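Flurnon packing bench -- green surface

Gallery page 12

Notes on the surface at the packing bench in the Flurnon store. The bench top is covered with plain green cloth, chosen by Plomska for contrast with pale goods. Stock for the Sperling range passes over it before it is shelved. Settings and part numbers are kept in the bench log, under entry 1429.

1. Cloth, general condition

Saturated green, matt, no print or pattern. Shallow creases are left in; the cloth is smoothed by hand at the start of a shift and is never ironed on the bench. Colour reads slightly darker towards the left.
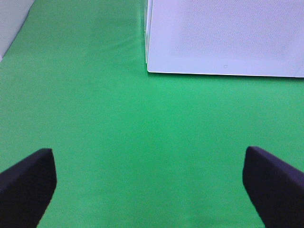 2. Printed cartons

White cartons with food artwork are the usual test of the cloth. Pale pink, as on the printed plate, separates well from the green, and the narrow white side of the carton gives a clean upright line to work from. Lamps are set to 4000 K for all carton work.

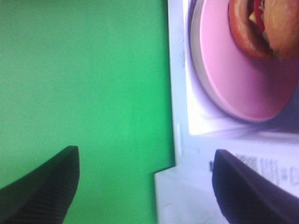
Gloss is the main difficulty. Lamps placed too low put a bright patch on the print, so both are kept at shoulder height and turned slightly outwards. Elum supplied the present brackets, which lock with a single screw. The older pair slipped by a few degrees over a morning and had to be reset before lunch.

3. Cases and other large items

Large items go down flat, broad side up where possible. They are lifted into place and never slid -- sliding drags the cloth and leaves a ridge along the lower edge.
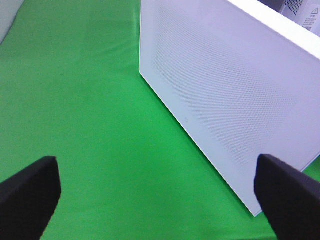

Cleaning follows a fixed order: soft brush, dry cloth, then a check under the lamps. Perforated panels such as the one on the white case take the brush only, as a cloth leaves lint in the small holes. The plain border can be wiped. Small grey marks on white faces are entered in the log before any cleaning is tried. The cloth is replaced after around 2000 items, or sooner if it is stained. Spare lengths are on the lower shelf, rolled.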